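Can the machine lay my table already?

December 17, 2023

My neighbour asked me last week, when I was carrying the shopping up the stairs, why I still do such things by hand if I work with robots. She was joking, but I have been thinking about it since. I am not a robot engineer. I plan the packing lines at Movport, in Provthorpe, and my part is to say which tasks we could give to a machine and which ones stay with people. Still, at home I have a sink full of plates and a basket of socks, so the question is a fair one.

At work we have one arm in real use. It takes cartons from a belt and puts them on a pallet. It does this well, because the cartons are all of the same size and they arrive always at the same place. On a good shift it moves 687 of them. When a carton arrives with an open flap, the arm stops and the yellow lamp goes on, and then Heiskanen has to walk over from the other side of the hall. He says he walks more now than before we had it.

In April we started to look at a smaller job, which is the sorting of wooden parts for the Tallgate order. The parts are little and flat, and a person takes them without looking. For a robot it is quite another matter. Audrey-Anne Charbonneau, who came to us for this project, wanted to try everything in simulation before we spend any money on a second arm. I was impatient about it at first. I thought that a picture on a computer would tell us nothing about our dusty hall.

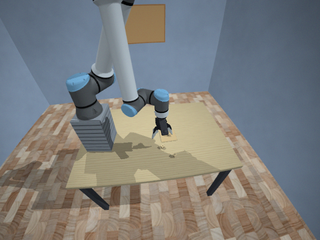 I have changed my opinion, at least by half. In simulation you can let the gripper go down on a small piece of wood again and again, during the night, and nobody has to pick anything up from the floor. You can move the piece a little, turn it, change the light. We made a series of 169 attempts with one setting, and in 13 of them the part was not held properly. Audrey-Anne was pleased with this number. I was less pleased, because I made the calculation for a full shift and thought of Heiskanen and his walking.

What the simulation does not have is our mess. There is no sawdust in it, no piece with a splinter, no colleague who puts down his coffee in the wrong place. A home is even worse in this respect. My kitchen table had on it this morning two letters, a banana, my son's gloves and a glass that was too near to the edge. I cleared it in less than one minute and I was listening to the radio at the same time. I do not know how I would write this down as a list of steps for a machine. Which letter is rubbish? Is the banana for today?

So my answer to the neighbour is the following. If the task is one object, a known place and a lot of patience, then yes, a machine can have it, and I would give it gladly. If the task is "tidy up a little before the guests come", then I don't believe it yet. I have seen the videos of robots folding shirts, as everybody has. I would like to see them longer, and without cuts, and with my shirts.

For the wooden parts we will decide after the holidays. I asked for a test with 12 different shapes in place of the few we have used until now, and also with pieces that lie partly on top of each other, as they do in our boxes. Audrey-Anne thinks that this last point will be the difficult one.

Now I go to wash the plates.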